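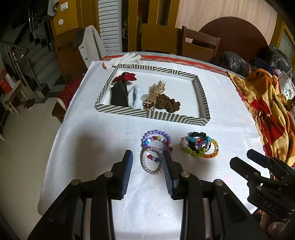 Sorting small soft things, how many examples?
Posted by Gotwood, January
We record bracelets and hair ties going into a tray. I have 44 takes. Is it enough to start training?

Tudcombe
No. Record more.

Flanagan
You can train on 44 to check that your files load – do not expect more from it. Move the pile between takes, and keep 10 takes aside for testing. Beads and scrunchies need different grips, so label them separately.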